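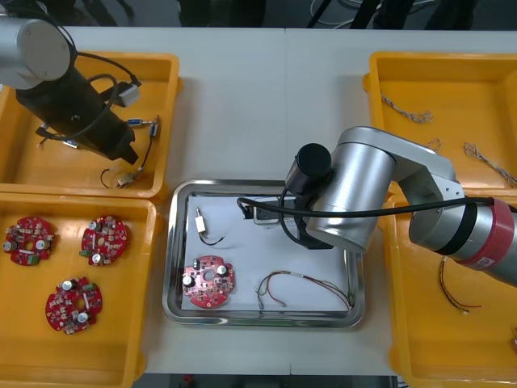

Kitting cell: right arm stalls at the center tray, planner or perception?

tolvane
Posts: 13

Two-arm kitting cell, four yellow source trays, one steel tray in the middle. Each arm picks from the trays on its own side and places into the center. Left side has the round red boards and the connectors, right side has the wire bundles and the thin multicolored leads. Planning is a sampling-based planner per arm with a shared collision scene, and a Vukeck sequencer on top that hands out the center tray as a locked zone.

Problem: the right arm goes down over the module in the steel tray and sits there. Log says "no valid retreat" and the sequencer never releases the zone, so the left arm waits over its own tray until the watchdog trips. I logged 1473 cycles and 13 ended this way. All 13 were on the right arm, all in the center tray.

Collision padding is 2 cm on everything. Joint limits are not close. Any ideas before I start rewriting the retreat logic?

pelmet_k

Padding. If the gripper is already inside the padded volume of the tray rim when you plan the retreat, the start state is in collision and every plan from there fails. Check whether the start state is being rejected before the planner gets to sample anything.

tolvane

Start state check is disabled for the first waypoint. I turned it off in June for exactly that reason.

pelmet_k

Disabled in the planner or in the scene monitor? They are separate flags in the Kakakhel bridge. The second one defaults to on and overrides the first without a warning.

rsd_offset

I would not start with padding. Steel tray, raised rim, overhead light. Depth on stainless is bad and you get phantom points standing above the rim. The octomap marks them occupied and the gripper is boxed in. The paper liner helps for the tray floor but does nothing for the rim.

Dump the octomap at the moment of failure and look at it. It takes ten minutes.

pelmet_k

If it were depth noise on the rim, the left arm would fail too. Same tray, same rim.

rsd_offset

Only if both arms use the same cloud. A wrist camera on the right arm sees the rim from close up at a low angle, and that is where the reflections are worst. The left arm may never see that view.

tolvane

The clouds are separate. Each arm updates its own layer and the layers are merged for planning. Dumping the octomap tonight.

grundle77

Different question: what models the cables? There's one running along the right arm to the gripper and a loop at the left gripper. If they aren't in the self-filter, each arm will see its own cable as an obstacle. We had this on the Cunorcombe line. The cable swung into view at one wrist angle only, so it looked random.

rsd_offset

That would also fit a failure that depends on pose. Still a perception fault, for the record.

pelmet_k

It's a filter configuration fault. The sensor is reporting a real object.

tolvane

Octomap dumped for all the failed cycles. Results:

1. Start state was in collision in every one of them. pelmet_k was right that the scene monitor flag was still on.
2. With that flag off, replaying the same scenes gives a valid retreat in most cases. Two still fail.
3. In those two there is a column of occupied voxels next to the gripper body, well above the rim. It moves with the wrist between frames, so it is not a reflection.

I have added a capsule chain for the cable to the self-filter, four segments. Both scenes now plan in replay. Not run on the cell yet.

rsd_offset

Fine, not the rim. I would still clear the wrist layer before each retreat. Stale voxels will get you eventually.

pelmet_k

Disagree. Clear the layer and you plan blind next to a part you just placed. Age the voxels out instead.

tolvane

Going with aging for now. Separate from all this, the zone lock needs a timeout – a failed plan on one arm should not hold the other one until the watchdog. Does Vukeck expose a release callback, or do I have to patch it?

grundle77

There is a callback, but it only fires on a clean abort. "No valid retreat" is returned as pending. You have to map it to abort in your own wrapper. The Prostthorpe fork has a patch for it, two lines in the state handler.

tolvane

Found the patch, it applies cleanly. Running the cell overnight with the flag off, the cable capsules in and the abort mapping. Will post the log on Tuesday.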